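Right arm stops dead over dark laundry, left arm perfectly happy

Posted by Habibur Pramanik in Bench Arms & Grippers

Two-arm folding setup, small camera boards on the grippers, homemade everything. The left arm is a model citizen. The right one comes down over a shirt, opens its fingers, and stops there with a "gripper link lost" fault. Power cycle, home, try again, same thing, though never on the same cycle twice. Last night it got through 9 folds and I got my hopes up. The log now has 841 of these faults in it, and I've started to take them personally.

It seems worse with black T-shirts, so my theory was that the camera can't see the cloth and the software gives up. I turned up the lights, changed the exposure, and cleaned a lens that was already clean. No change.
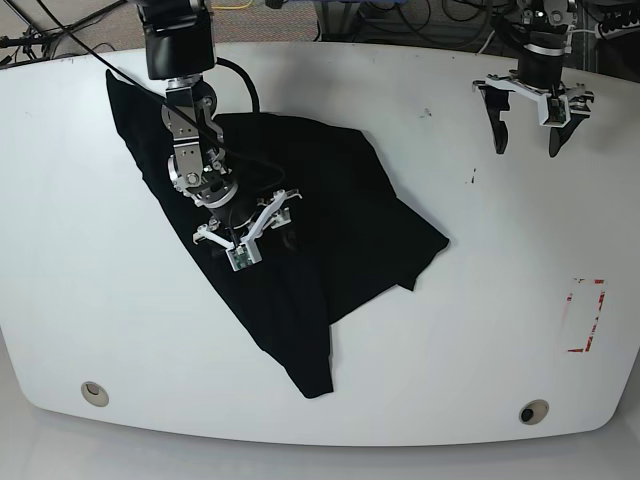 Tiina Peltonen: a bad exposure gives you a bad picture, and a lost link gives you no picture at all, so believe the error message for once. I'd leave the shirts alone and look at the cable on the right arm. If it runs across the joints it gets tugged every time the arm reaches down and out, and the connector at the far end takes the pull. Power everything off, e-stop in, then unplug it at the gripper and look at the pins. Put in a new cable with a slack loop at each joint, tied to the links and never across a pivot. Then move the arm by hand through its full reach, still unpowered, and watch for the spot where the loop goes tight.

One more thing. When the link drops, does the arm hold or sag? Mine sagged, once, while I was reaching under it for a sock. Keep your hands out until you know.

Lindsay Tawhiri

Had this. Turned the timeout up to 1,051 ms and the error went away. Easy fix!

Uriel Pereyra

Please don't do what Lindsay did. A longer timeout means the arm keeps going blind for a full second before it admits anything is wrong, and a second is plenty of time to drive a gripper into a tabletop. Ask me how I priced a replacement.

Tiina is right about the cable. To prove it cheaply, swap the left and right cables at both ends and run the same shirts. If the fault moves to the left arm, it's the cable. If it stays put, check the connector on the board.

Habibur Pramanik

Swapped them. The left arm is no longer a model citizen. New cable ordered, and for the record it holds when the link drops - I tested with a broom handle.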